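Recovering from a Dropped or Jammed Part in the PC Assembly Cell

Applies to: desktop tower build and teardown routine, single-arm insertion
Last revised March 15, 2022

Use these steps when the arm has stopped in the middle of a part transfer and the controller shows a grip fault or a force fault. The most common version on our bench is a graphics card that catches on the slot and tips in the fingers. The arm reads the extra load, stops, and holds position with the card still gripped. If you clear the fault from the screen at that point, the arm tries to finish the move with a crooked card. We lost a slot that way and the board had to be replaced.

Read all the steps once before you touch anything.

Before you start

You need the teach pendant, a flashlight, an antistatic wrist strap and the fault log. Two people are required whenever a hand goes inside the case. One holds the pendant and does nothing else. 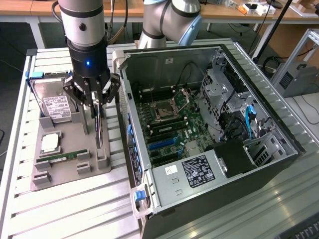 Photo: Isabelle Simard / Natiston

Step 1. Press the emergency stop on the pendant. The fingers stay closed on our gripper when power drops. Check that this is true for yours before you rely on it. If the gripper opens on power loss, support the part first.

Step 2. Write down the fault code, the step number and the part name. The controller keeps only the last 10 faults, and jogging the arm near a limit can push the one you want off the list.

Step 3. Switch off the tower at the wall and unplug it. It should never be live during a build, but check it every time.

Step 4. Look at the part from the side and then use the wrist camera. You are trying to find out whether any of the edge connector is in the slot. If it is, the card has to come out along the line of the slot. Do not rotate the wrist to straighten it. 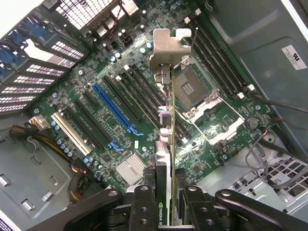
Graphics cards cause more force faults for us than memory or drives, and most of those come from the bracket end. The bracket is metal and sits well away from the fingers, so a small tilt at the gripper turns into a large miss at the rear of the case. From the wrist view the card is nearly edge-on, with the bracket at the far end and the blue slot on the board below, and this is the angle to use for judging the tilt. Compare the line of the card with the line of the slot. If they do not match, the fault is probably in the grip and the taught position can be left alone. Check the latch at the end of the slot as well. A latch that has sprung back will stop a card that is otherwise lined up.

Step 5. Release the emergency stop, leave the fault active and select manual mode. Set jog speed to the lowest setting. Choose the tool frame so that up means straight back along the fingers.

Step 6. Jog the arm back 12 mm and stop. Look again. If the board flexes or the card bends, stop right away and go to "If the card will not come free."

Step 7. Keep jogging until the card and its bracket are above the highest edge of the case. Only then move sideways.

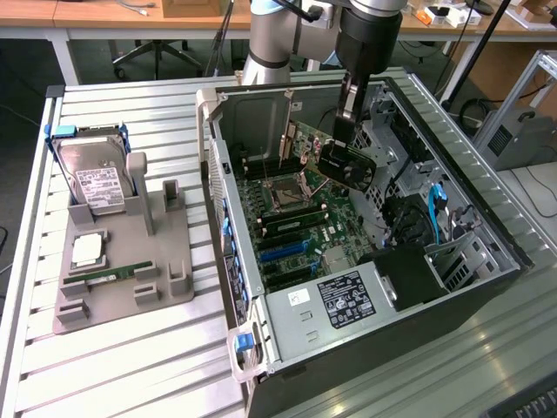

Step 8. Have the second person take hold of the card by its edges before you open the gripper. Open it from the pendant. Do not pull a card out of closed fingers, even if it feels loose.

Step 9. Inspect the edge connector and the slot with the flashlight. Scratched contacts, a cracked latch or a lifted slot body all mean the part goes in the reject bin with a tag.

Step 10. Wipe the finger pads and run the empty pick routine once. If the fingers close off center, recalibrate before the next build.

If the card will not come free

Put the arm back in emergency stop. Put on the wrist strap. Support the card with one hand, release the slot latch with the other, and have your partner open the gripper on your word. Then lift the card out by hand. Anything still stuck at this point is a job for Ebenezer Osei or Roxana Crăciun.

Restarting

Home the arm with the case clear of loose parts. Run the first cycle at 30 percent speed with someone at the pendant. If the same step faults again, shut the cell down and leave it for the day shift with a note in the log.

Corrections to this page go to Maribeth Umali.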